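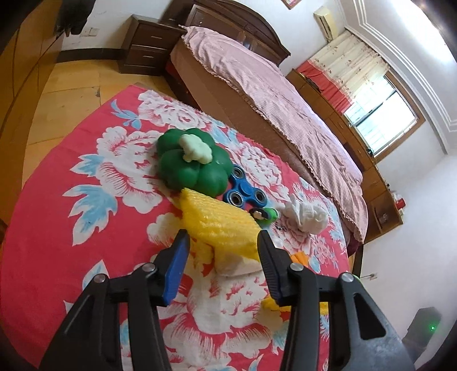
Start With the Cloth: How I Make a Fitted Table Cover From a Flat One

Sewing > Home projects > Table linens

9 min read

I have a thing for loud tablecloths. Red, flowery, the brighter the better. What I don't have is the patience to tug one straight six times a day, and if your table sits in a room where people squeeze past it (mine does, it's a bedroom that also gets used for everything else) you'll know the feeling. So I started turning flat cloths into fitted ones, with elastic corners, a bit like a bottom sheet. I've made a whole pile of them by now and this is the way I do it.

You can manage this on a very basic sewing machine. Mine is an old Bolger that only does straight stitch and zigzag, and the zigzag sulks.

What you need

A flat cloth bigger than your tabletop on all sides. You want at least 5 inches of overhang all the way around, and more is nicer.
Elastic, quarter inch wide. I buy the Rindum stuff on the card, but any soft braided elastic works.
Thread that matches the background of the print. Don't worry about matching the flowers.
Chalk, pins, a tape measure, a safety pin, an iron.

Wash the cloth first! I skipped this once with a cotton one and it came out of its first laundry day fitting like a child's sweater. Same temperature you'll use later on, and dry it the same way too.

Step 1. Measure the top

Measure the length and width of the table itself, then the thickness of the edge. My table is 30 inches wide. Write the numbers down on something you won't throw away. I keep mine on a bit of masking tape stuck inside the lid of my button tin, along with the window sizes and my nephew's hat size from several years ago.

If your table is old, measure the width at both ends. Old tables are hardly ever square and it's better to find out now.

Step 2. Work out the cutting size

Take the length and add 10 inches. Take the width and add 10 inches. That gives you a 5 inch drop on each side, and the hem and casing come out of that. So for my width it's 30 plus 10, and I cut at 40. If you have a really chunky tabletop, add another inch or two each way.

Before you cut, lay the cloth on the table and look at the print. Big flowers need centering or it'll bug you forever. I shuffle mine around, go make coffee, and come back and look again from the doorway. Then I mark the middle of each side with chalk.

Step 3. Cut the corners out

Fold the cloth in quarters so all four corners are stacked up. At that stacked corner, mark a 5 inch square and cut it away. Yes, it's scary. Use sharp scissors and go slowly, four layers like to slide. If your fabric is slippery or has a plastic backing, do the corners one at a time instead.

Keep the squares. They make good pockets, or coasters if you back them with something.

Step 4. Sew the corners

At each corner, bring the two cut edges together, right sides facing, and pin. Sew with a 3/8 inch seam, backstitching at both ends. Then zigzag the raw edges so they don't fray. You now have a shallow box with floppy sides, and you should try it on the table right away, inside out. If it's baggy, pin the extra at the corners and sew again a little deeper. If it's tight, unpick and use a skinnier seam (I'm sorry, I know).

Step 5. Make the casing

Press the bottom edge up a quarter inch all the way around, then up again by half an inch. Stitch close to the inner fold and leave a 2 inch gap somewhere along a short side. Go slow over the corner seams where it gets lumpy. I turn the wheel by hand there, after breaking two needles in one December evening.

Step 6. Put in the elastic

Cut the elastic to about three quarters of the distance around the table. Clip the safety pin on one end, pin the other end to the cloth so it can't vanish into the tunnel, and feed it through. Watch for twists. Overlap the ends by an inch, zigzag back and forth a few times, let it pop inside, and close the gap.

Pop it on the table, smooth the top with your hands, and even out the gathers underneath.

A few things people ask me

Can I do this on a round table? Sort of. Skip the corner squares, cut a circle, and be very patient with the casing.

What about vinyl? It works, but use a longer stitch and clips in place of pins, as the pin holes stay. There's a wipe-clean one called Brimwood that my sister swears by.

How do I get the creases out? Warm iron on the back, with a damp dish towel in between if the dye is strong. Reds especially can run, so wash them alone the first couple of times.

We use cookies to remember your settings. Accept | Manage

Get the Plodness newsletter, one slow sewing project a month.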